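From: Nga Tô
To: practice-suturing list
Date: Nov 23, 2019
Subject: Re: Starting the row - how far along do you put your first stitch?

Hello everyone,

Thank you for all the kind replies to my last message, and apologies for being slow to answer. I have had a houseful of relations and the dining table was wanted for dining, so the practice things went up on top of the wardrobe for a while and are only now back down.

I wanted to pick up this question in particular, as it is one I worried over for most of August:

> I am fairly new to all this and still on the bench at Kerkon two evenings
> a month. My knots hold well enough but my row always goes wrong. I start
> in the middle because I was once told to halve the wound and halve it
> again, and by the time I reach the ends I have a little pucker of spare
> edge on one side. Should I be starting at the end instead? And how long
> do you leave the tails? Mine are either so short that they slip or so
> long that I catch them in the next stitch. I have got through nearly 400
> throws since the summer and feel I ought to be past this by now.
>
> Dandach

First of all, please don't feel you ought to be past it! I kept a tally in the back of a notebook when I began, and I was at 703 before I tied a row I would willingly have shown to anyone. Vũ, who taught our first group at Plultgate and was far more patient with me than I deserved, used to say that the tally was for cheering yourself up on bad evenings and for nothing else. I have gone on keeping it all the same (1,046 as of last night, if you want to know).

Now, the halving method. It is a perfectly good one, and on a long wound, or one where the two edges don't quite match in length, I would still use it myself. But for a short straight cut I have come round to starting at one end and working along. You have one fixed point, you can see the whole of what is left to do, and your spacing is measured from the stitch you have just tied, with no guessing at where the next half ought to fall.

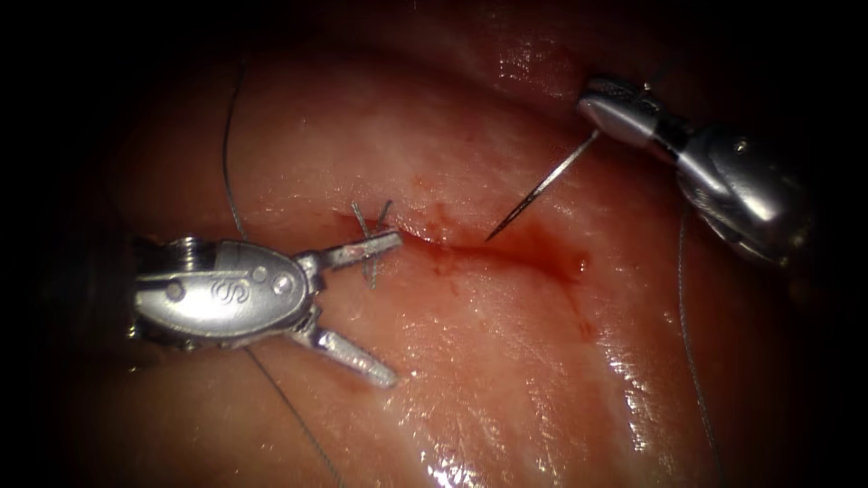
The thing to be fussy about is that very first stitch. Put it right up at the end of the cut, take the same depth on both sides, and don't haul on it. The edges should come together and just touch. I used to pull mine far too tight, thinking I was being thorough, and then of course the tissue bunches under the knot and the pucker travels all the way down the row with you. I suspect this may be some of your trouble too, Dandach, whichever end you begin from.

As for the tails, I leave mine short but long enough to stand up and be seen, and I try to get them pointing away from where I am going next. When they flop forwards over the open part of the cut, I move them aside before I take another bite. It feels like a waste of time and I still do it every single time.

A word about the hand that isn't holding the needle, as I think we neglect it dreadfully. Before I pick up an edge I like to have the jaws already open and close to where I want them, and then come down gently and take as little as I can. If you close and open and close again, hunting about, the edge gets ragged, and then you are trying to match a ragged edge to a clean one and cursing your needle for it. Serrated tips are a help with grip but they will mark the tissue if you squeeze. A light hold and a steady wrist - that was another of Vũ's sayings, usually delivered from directly behind my chair.

Somebody also asked off-list about light. I have one good lamp and I bring it in close, so that the middle of the work is bright even if everything round the outside is in gloom. Do watch for glare off your instruments, though. Polished steel throws it straight back at you, and tilting the lamp a little helps more than buying another one. I did buy another one. It is in the cupboard.

Dandach, if you would like to try a few short rows from the end and tell us how the spacing comes out, I should love to hear. Do three or four, have a cup of tea, and do one more before you decide anything. I also have a spare roll of the grey practice thread, which I find much easier on the eyes than the black, and I am happy to post it to you if you send me an address.

With warm wishes to all,

Nga

P.S. The handout on knots that I promised is still in pencil. I haven't forgotten it.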